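Okay, a little thread for everyone who asked why Storkwood went quiet this fall. It's long, sorry in advance!

1/ We had a fault. The arm would run beautifully all morning and then the gripper would just let go. No error, no warning, jaws open, and whatever it was carrying went down into the sink.

2/ I blamed the Cluretti driver board first (I always do) and swapped it for a spare. Same thing 17 runs later. Then I went through the logs, 2,564 lines of them, with a big pot of tea.

3/ Every drop came when the wrist was turned nearly all the way over. A wire was getting pinched in there and the gripper lost power for a blink. Our software read that as "released on purpose" and carried on — that part scared me more than the wire did.

4/ So now any power dip stops the whole arm until a person resets it. The wire has a new route with more slack, and I check it every 10 runs.
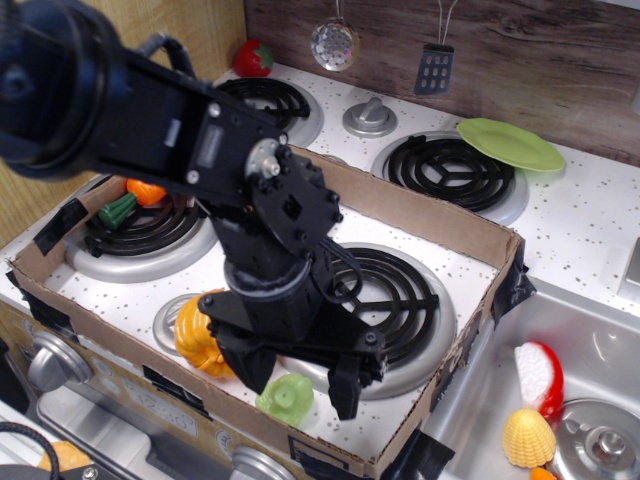
Back at the Sarpong stove with the carrot and the pumpkin.

5/ If you built yours from our June notes, please look at your wrist wiring before you run it again, and keep your fingers out of the way while you do. Happy to help, my messages are open!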